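Speaker notes: Countercurrent exchange in the kidney
Neusa Bragança, Plivenby physiology series, August 2024

Slide 1. Start with the numbers. Filtrate enters the loop of Henle at around 300 mOsm per liter. Interstitial fluid at the papilla tip can reach 1,200. State the question: how does the gradient hold while blood keeps flowing through it?

Slide 2. Descending limb: permeable to water, low permeability to sodium. Thick ascending limb: pumps sodium out, holds water in. Trace both on the diagram before going on. Pause for questions. 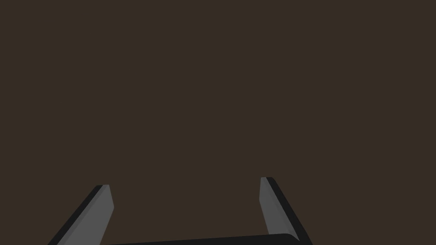

Rendered view, open gripper against a brown background.

Slide 3. Vasa recta. Blood going down gains solute and loses water; blood coming up does the reverse. Flow is slow, so washout is limited. Mention urea recycling from the inner medullary collecting duct, but leave the transporters for Zlata Palamarchuk's session in September.

Slide 4. Vasopressin. Binds V2 receptors on principal cells, aquaporin-2 moves to the apical membrane, water leaves the duct. Without it, urine stays dilute.

If short of time, skip the loop diuretic example. Handout has the references.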